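**FOR IMMEDIATE RELEASE**
Pimbridge, 8/18/19

**Sorner Suspends Garment-Handling Trials After Grip Release Fault**

Sorner has suspended unattended operation of its two-arm garment-handling cells at the Pimbridge site following a fault in the grip release command. In July, one arm failed to open on command while the other continued its programmed motion. A garment was torn. There were no injuries. 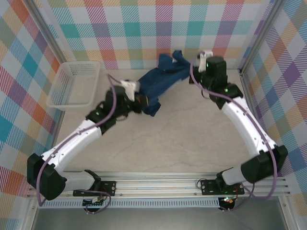 The company's review covered 583 handling cycles. The fault appeared in two of them, both during the handover of cloth from one arm to the other. Engineers traced it to a delayed signal between the arm controllers — the fingers themselves were found to be sound.
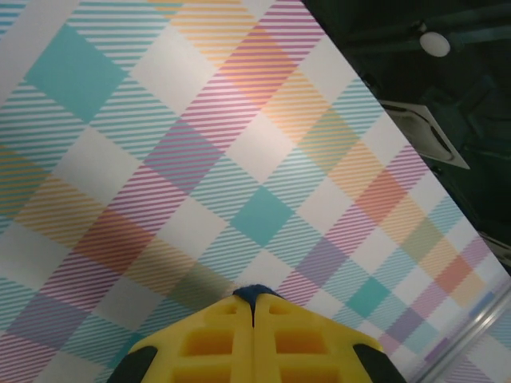 *Ainhoa Cabello*

Sorner has notified MacRitchie, its partner in the Sadau trial, and has supplied a full record of both events. Cells at Sadau will remain stopped until the same correction is made there.
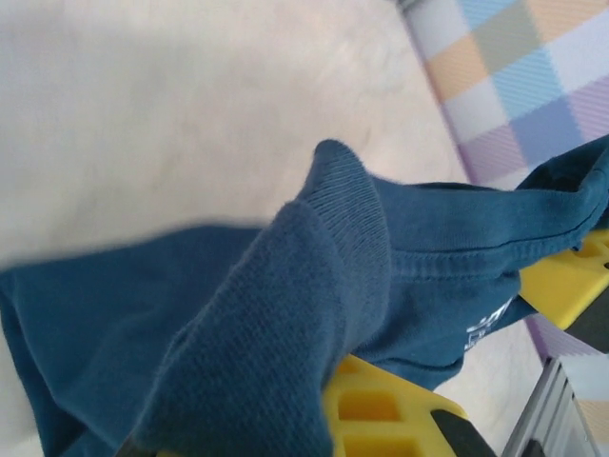
Revised software now halts both arms if either gripper does not confirm release. Unattended work will resume only after over 600 cycles are completed without a fault, with an operator present throughout. A written report will follow within 30 days.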